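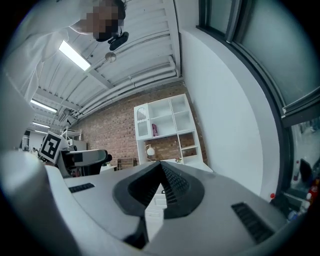
Residents were told to stay indoors until the smoke had cleared, one woman from Onwood reported, but the message came to her telephone only after the road was already closed. She had heard a loud bang shortly before, and then a second one.

The explosion on Monday evening at the Pekero fuel depot near Vedthorpe injured 10 people, two of them seriously, according to the county fire service. No deaths have been reported. Police said they have found no sign of an attack, but they do not exclude any cause at this stage.

The fire was under control after 40 minutes. In this time 174 people were taken by bus from the streets closest to the depot to the sports hall in Fothergill, where many of them spent the night.
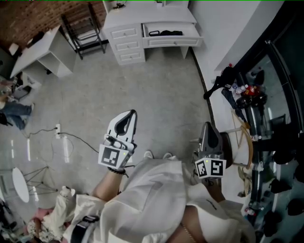 Most of the families were allowed to return home on the next morning. The road between Vedthorpe and Onwood remains closed in both directions, and drivers are asked to use the longer route through Fothergill.

Pekero said in a short statement that it is helping the investigators and that all its workers have been found safe or are receiving treatment. The company did not answer questions about the last safety inspection of the site — the district council has asked for the same information and expects to receive it this week.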